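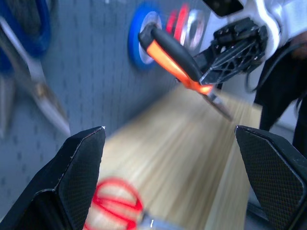
Anas Tarawneh asks why the lines in a piece of wood are never the same width, and whether a tree decides how wide to make them. A tree does not decide anything, but the width of each line depends on how the tree grew that year.

## Where the lines come from

A tree gets thicker in one place only. Just under the bark is a thin layer of living cells called the **cambium**. Its cells split in two again and again. The new cells on the inner side become wood, and the new cells on the outer side become bark.

In places with a cold winter, the cambium starts work in spring. In May there is usually plenty of water, so the tree builds large cells with thin walls. This is **earlywood**, and it looks pale. Later in the summer the cells are smaller and their walls are thicker. This is **latewood**, and it looks darker. In winter growth stops.

One pale band plus one dark band makes one **growth ring**. A tree with 200 rings near the ground is close to 200 years old. In a dry year the ring is narrow. In a wet, mild year it is wide. Insects that eat the leaves can also make a ring narrow – the tree has less food to build with.

## From rings to grain

Rings are circles only when the trunk is cut straight across. Boards are cut along the trunk, so the saw meets the rings in a different way.

| Cut | What the lines look like |
|---|---|
| Across the trunk | Circles, one inside another |
| Along the trunk, through the center | Straight lines, side by side |
| Along the trunk, away from the center | Arches and long curved shapes |

The direction of the long wood cells is called the **grain**. Most of these cells point up and down the tree. Wood splits easily along the grain and is much harder to break across it.

## Knots

A knot is the bottom part of a branch. As the trunk gets thicker, new wood grows over it. If the branch was alive, its wood is joined to the trunk and the knot is tight. If the branch was dead, the knot may fall out of the board and leave a hole.

## Try it with paper

1. Roll up a striped towel or several sheets of colored paper, one on top of another.
2. Look at the end of the roll. The layers make a spiral, which is close to a set of rings.
3. Look at the side. Only the outer layer shows – the others are hidden until something cuts through them.

## Words to know

- **Cambium:** the layer that makes new wood and bark
- **Earlywood:** pale wood made in spring
- **Latewood:** darker wood made in summer
- **Grain:** the direction of the long cells in wood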